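Teaching Two Arms to Share a Job: Our Project Report
Ulla Magnusson, Esmaeil Sharifi and Golnar Hashemi
Handed in 1/29/23

What we set out to do

When our group picked this project, we wanted to find out how many examples a learning system needs before it can manage small desk items with two arms, and we had no idea how fond we would grow of the long afternoons it took (or how sore our wrists would get!). Our adviser, Banafsheh Nazari, suggested we start with everyday things and let the recordings pile up.

How we gathered the examples

We took turns driving the arms by hand while the computer saved the joint positions and the views from the cameras. Altogether we recorded 600 runs and kept 593 of them. Golnar did the first 132 all by herself, bless her, and her notes became the guide the rest of us followed. We named the finished set Jado.

Both arms at work in the booth, then a wrist camera's view with the stapler on the surface:

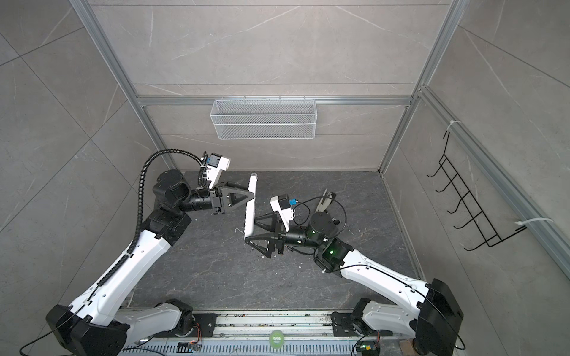
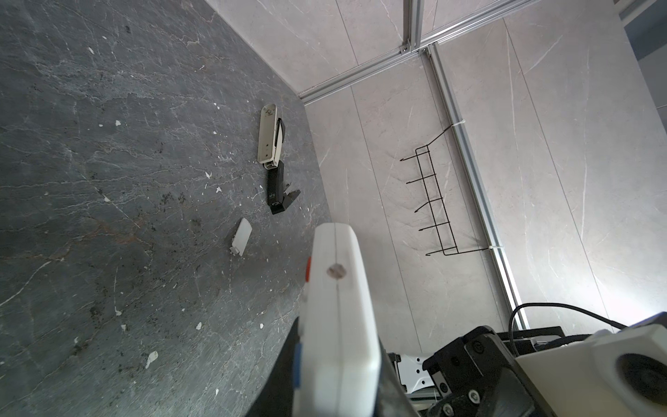
What we would change

Next time we would write down who was driving from the very first run, and we would hold back 72 runs for testing before anybody had a chance to peek. We hope to carry on in April.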